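FOR IMMEDIATE RELEASE - September

Braltiseo opens second toy and game lending library, Clatport
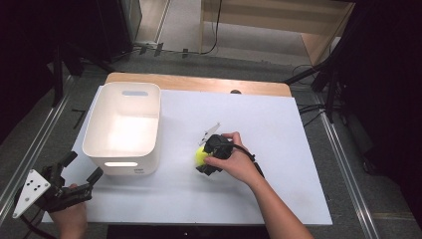

CLATPORT - Braltiseo opens its second lending library for toys and games this September, in the old Moya shoe shop on the harbor side. Doors at 10 a.m. Free entry, all ages.

462 items on the shelves at opening. Board games, puzzles, outdoor sets, baby and toddler toys. Members take home up to 14 at a time and keep them three weeks. Membership is $15 a year per household, no late fees.

The first branch, in Kodura, signed up 117 households over the summer and the waiting list for train sets is still long.

"Clatport parents kept driving over to Kodura on the bus road and asking when they'd get there own," said Jayanthi Acharya, director of Braltiseo. "So we found a shop. The paint is still drying in the back room."

Donations welcome, complete sets only please. No soft toys, no batteries. Drop off at the side door before noon.

Games evening to follow on opening night, 6 p.m., run by Vangelis Konstantinidis. Bring snacks. Seating is limted so come early.

Press contact: Jayanthi Acharya, Braltiseo, Clatport branch. Interviews mornings only.

ENDS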